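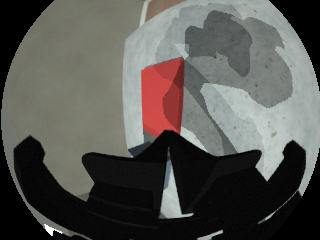 Bakberg, Saturday, February 11, 2023

Progress report to the Bendier Fund: simulated arm, second period, including the open day

You asked in your last letter for something shorter than the previous report, and for evidence that members of the public had seen the work. Both requests are met below, the first one more or less.

Where the work stands

The arm now runs entirely in Stestidico, our simulator, on a pale stone-effect table in a room with a plank floor. We did not ask for the plank floor. It came with the room, and visitors liked it more than anything we had built ourselves. The arm is called Samuel on the project paperwork and therefore by everyone else.

Since the last report Samuel has completed 2283 logged runs. A run means that the arm starts from rest, goes for one of the objects on the table and either gets hold of it or times out. The log doesn't care which. We do, and the success figures will come separately in March, once we have agreed what to do with the runs where the object was picked up and then put back down on the wrong side of the table with great confidence.

The open day

We opened the doors at ten this morning and had 22 visitors, against a hope of rather more and a fear of rather fewer. The simulator was on the big screen, with the view from the gripper on a smaller one beside it. I had written a talk. It lasted until the first child asked whether the robot was asleep, and after that we took questions. 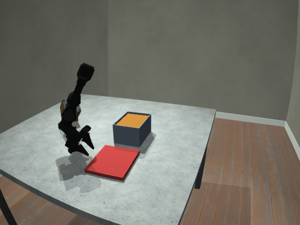
The questions were better than the talk. Why is it black, when you can't make out the joints? (A fair point — it was the default, and a lighter grey is now on the list.) Does it know what a box is? It does not. It knows where the box's corners are, and has opinions about approaching them. One gentleman wanted to know when it would be able to unload a dishwasher, and took the answer badly.

Sioned Foulkes ran the controls all morning and deserves most of the credit for what went well. She let visitors choose the next target, the red piece or the blue-grey box with the orange inside. The red piece won nearly every vote. It is also the harder of the pair, being thin and flat, so the public has done us the favour of testing what we would have quietly left until the afternoon.

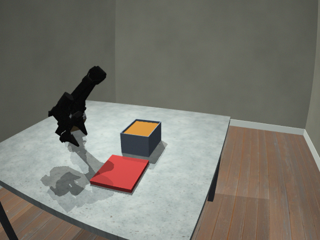 Things that stopped working did so twice. The first stoppage was ours: the arm reached a joint limit and waited politely for an instruction that had not been written. The second was the projector. Of the two, the projector drew the larger crowd.

We also learnt that people cannot judge height from a single view of a simulated table. Several were sure the gripper was touching the surface when the readout had it well above. Our own team makes the same mistake, though with more authority. From the middle of the morning Sioned switched to the overhead view between runs, and the arguments moved on to the tan block and whether the gripper was coming at it from a sensible side.

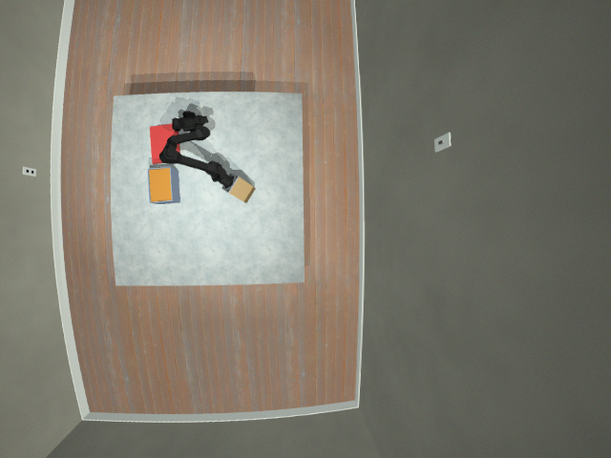

Spending

We are within budget. The open day cost us the hire of the screen, biscuits, and a second packet of biscuits. There is an underspend on computing, which I mention here so that you hear it from me. We would like to carry it forward and spend it on longer runs overnight, when the machines are otherwise idle and the office is warmer than it needs to be.

Next period

Fix the joint limit fault and log it properly when it happens.
Lighten the arm so that its joints can be told apart on a screen.
Put the overhead and gripper views side by side as standard.
Send the success figures in March, with a note on what we counted.

Two visitors left their addresses and asked to be told when there is a real arm to look at. I said we would write. If the fund has a view on when that might be, I should be glad to have it before I draft the letter.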